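The bin at the end of the bench

Sorting mixed small waste by hand is slow, and most repair workshops put it off. At Koler, a shared repair shop that opens its doors every Saturday, the problem had reached 490 litres before anyone measured it. The material was what such places produce: dead circuit boards, snapped combs, picnic cutlery, brushes past saving, toy parts, screws. None of it was worth much singly, and almost all of it was going out with general refuse.

Lakshmi Warrier, who trained as a materials technician, took over the back bench in April and rebuilt the sorting process from the container up. Her view is that the container decides most of the outcome. A deep box hides small items under large ones. A flat table lets round items roll off. What she wanted was a wide, shallow volume with sloping sides, so that objects settle towards the floor and stay in one layer.

Commercial trays were tried first. The Divimura, a moulded tray with a raised lip, was rigid but too narrow for the bench. The Skatisham folded flat and was the right width, but its corners opened under load. Both are still in use elsewhere in the shop, one for drill bits and one for tea things.

The present arrangement is made from stiff board. The walls flare outwards and a slanted panel runs across the inside, meeting the floor at a metallic seam. Spring clamps do the work of fixings at the upper corners. Murali Poduval, who cut the board, had intended to rivet it. Clamps were a stopgap and have stayed, on the grounds that a wall can be released and replaced in a few minutes. The drawback is creep: a clamp shifts a little each time the bin is knocked, and the corner angle has to be checked with a set square at the start of each session.

The slope of the panel matters more than its finish. Poduval tested several angles with a mixed handful of plastic and settled on 60 degrees from the horizontal. Any shallower and light pieces such as bottle caps rest on the panel. Any steeper and they bounce.

Dust is the less obvious difficulty. Old boards and dried paint shed fine powder, and a layer of it changes how things move. Thin items slide further, flat ones cling. Warrier's routine is to vacuum with a soft nozzle after every 7 batches and to wipe the floor with a barely damp cloth, then leave the lid of the bench up. Compressed air was ruled out early - it moves the dust to the next bench.

Batches are kept small and deliberately varied. A typical one combines long objects, flat objects and fragments, so that the sorting order can be practised: long pieces first, then anything with a board or pins attached, then the remainder by material. Combs are awkward because their teeth collect small components. Brushes count as three materials and go into a separate tub for dismantling.

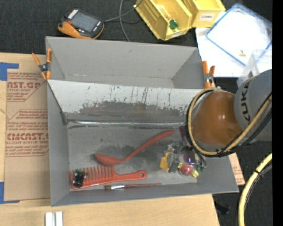
Mixed batch on the bin floor: spoon, comb and paintbrush to one side, smaller fragments to the other.

Colour is of limited use as a guide. Two orange items may be different polymers, and moulded marks are often missing on cheap goods. Where there is no mark, Warrier uses a float test in a jar of water, followed by a second jar of brine. Polypropylene and polyethylene float in both. Polystyrene, as a rule, sinks in the first and floats in the second. Anything that sinks in both goes to a tray labelled "ask Amancay", meaning Amancay Leiva, who keeps the reference samples.

Circuit fragments are handled separately and never put in water. They go into a lidded tin from Ratanaporn, a tea importer two doors down, and are collected when the tin is full, which takes some 6 weeks.

Vignesh Kulkarni is now drawing up a second bin with a removable floor, so that the powder can be lifted out in one piece. The first version warped. The next will use thicker board and, for the time being, the same clamps.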